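Runners and walkers wanted for the Clutholm to Skamcombe Relay

Posted 8/4/25

We're looking for people to join this summer's relay from Clutholm to Skamcombe, and we'd love one of them to be you! Teams of six cover the whole route over two days, passing a wooden baton from one person to the next, with an overnight stop at Prornulbridge (soup, showers of varying warmth, and a floor to sleep on if you haven't booked anything better).

You don't have to be quick. Last year's slowest team came in well after the tea urn had been emptied and got the biggest cheer of the weekend. Walking is fine on every leg, and so is a mixture. The shortest legs are flat and follow the old canal most of the way, and the longest goes over Ulloa Hill, which is steep on the way up and worse on the knees coming down, but the view of the estuary from the top is something I look forward to all year.

There are 300 places altogether and 210 have gone already, mostly to teams who signed up in February. That leaves room for plenty more, whether you come as a full six or on your own. If you're on your own, tell us your rough pace and whether you like to chat as you go, and we'll find you a team. Several of last year's best-humoured teams were put together this way and are coming back under the same names, including the Damp Socks and Five and a Half Men.

Every runner and walker gets a T-shirt. Sizes go from children's up to XXL, and you can swap yours at registration as long as we still have the one you want. Please put your size on the form, even if you plan to wear something else on the day.

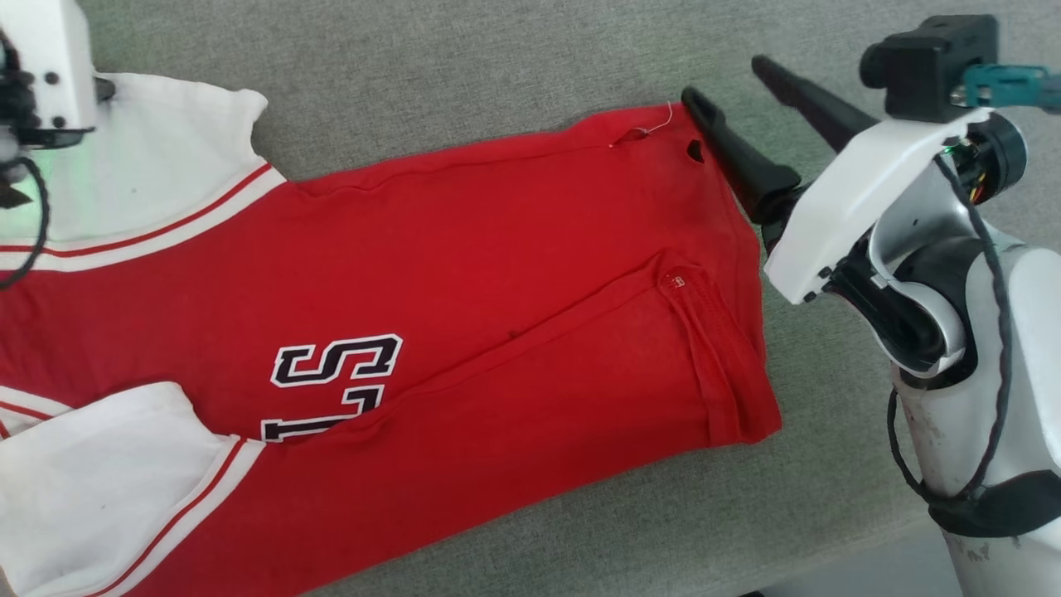
Razia Afridi wrote to us after her first relay that she had only said yes to make up the numbers, had dreaded the Ulloa leg for weeks, and then found herself singing on the way down with two people she had met that morning. She has put herself down for the same leg again and says anyone nervous about it is welcome to go up at her speed, "with stops for flapjack".

What we ask of participants

Everyone must be 16 or over on the first day. Under-18s need a form signed by a parent or guardian, and an adult in the same team.

Each team needs one person who can come to the route evening, where we hand out maps and talk through the road crossings. It lasts an hour and a half, more if people get on to the subject of blisters.

You should be able to cover your own leg in daylight. If you aren't sure, ask us for the leg distances and have a go at something similar near home first. We can change your leg quite late on, so don't let that put you off.

Dogs are welcome on the canal legs on a short lead. They can't come over Ulloa Hill, where there are ground-nesting birds and a lot of sheep.
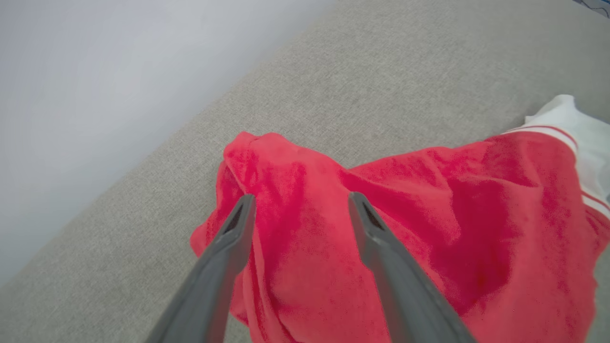 We're also short of marshals, and this is a lovely way to take part if running isn't for you. You'd stand at a gate or a crossing for around three hours, point people the right way and shout encouragement. You get lunch, and a lift to your spot and back. The gate above Prornulbridge is the plum job: it has a bench and a good view of people arriving.

Entry costs £15 each and includes the evening meal at the halfway stop. Last year's relay raised £1,953 for the footpath fund, and it went on the new steps below the reservoir, so you'll be treading on them this time round.

How to join

Pick up a form at Clutholm library or Skamcombe sports hall, or ask at either desk and they'll send you one. Tell us your name, your shirt size, the leg you fancy and any you definitely don't. Teams should send all six forms in together with a team name. We read every name out at the start line through a megaphone, so choose one you can bear to hear.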